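Chapter 4
Strings and Tension

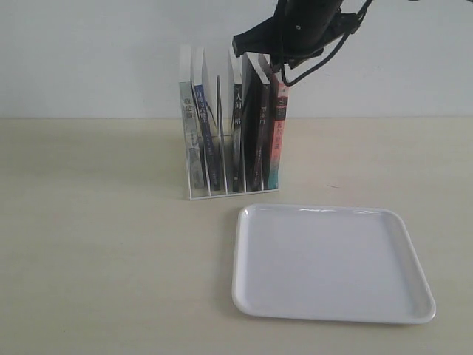
Figure 4.1 Books in a clear organizer on a tabletop.

A string makes a note because it is stretched. How high the note is depends on three things: the length of the string, its weight, and how tightly it is pulled. Players change the third one each time they turn a tuning peg.

In this chapter you will compare plain and wound strings. A wound string has a core with a thinner wire wrapped over it. The wrap adds weight, so the string can sound a low note without going slack.

Makers sort strings by gauge, or thickness. The Rislow workshop tests its guitar sets at 20 degrees Celsius and leaves each string at pitch for 15 minutes before measuring it. New strings stretch, and early readings come out low.

Section 4.1 covers length and pitch. Have a ruler, a tuner, and your notes from Chapter 3 ready.

Key terms: core, gauge, pitch, tension, winding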